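### 3.2 Drying position of the glasses

In the Haruna set, 198 glasses were placed on three kinds of support: a cloth, a flat tray and a wire rack. The rack keeps the rim away from the table, so we treated it as a separate class. Following Šimko, we call a glass "inverted" when its opening faces down, also if it leans. Of the 23 cases where the two readers did not agree, 13 concerned leaning glasses on the tray (see Section 4).

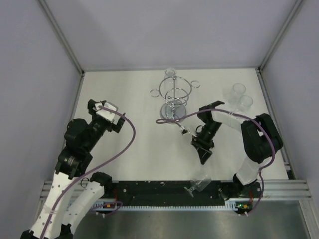
**Figure 3.** Inverted clear glass on a chrome wire rack with a round base.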